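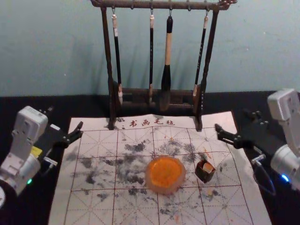
Margareta Manole wrote to me after the first edition of this book and asked why I had spent a whole chapter on Jericho before saying a word about Jonah. Wasn't Nineveh the bigger city, and the stranger story? She had a point, and so in this edition Nineveh gets its own chapter, and it comes early.

Chapter 6
Nineveh: The City That Listened

I'll admit that I came to the book of Jonah the way most of us do, through the fish. I was a kid, I had a coloring book, and as far as I knew the story ended when Jonah landed on the beach. It was years before I read the last two chapters with any care, and I was shocked at how much I'd missed (the worm! the plant! all that sulking in the heat!).

So in this chapter we're going to leave the fish mostly alone and head inland. Nineveh stood on the east bank of the Tigris, across from modern Mosul in northern Iraq. It was an old city long before the Assyrian kings made it their capital, and under Sennacherib it grew huge, with palaces, gardens, and a wall that ran for miles. You'll meet Sennacherib again when we get to Hezekiah, so keep his name handy.

Jonah 3:3 calls Nineveh a city of "three days' journey," and people have argued over that phrase for a very long time. Did the writer mean the distance across? The distance around the outside? The time it would take a preacher to stop at every gate and market? Some readers think it takes in the whole district, with the smaller towns nearby. I lean toward the preacher myself, but I've changed my mind before, and my friend Aisling Daly still thinks I had it right the first time.

Then there's the fall. In 612 BC the Babylonians and the Medes took the city, and the prophet Nahum has plenty to say on the subject. Please read all of Nahum before you go on - it's only three chapters, and you can do it over a cup of coffee. Read it right after Jonah if you can. The two books talk about the same place in such different moods that my students often ask whether they belong in the same Bible, and we'll spend a good part of section two on that question.

Before you start, mark these passages: Genesis 10:8-12, 2 Kings 19:35-37, Jonah 3 and 4, and Nahum 2. Have a map open too. I'll be pointing you back to the Tigris a lot, beginning with the old city mounds in the next section.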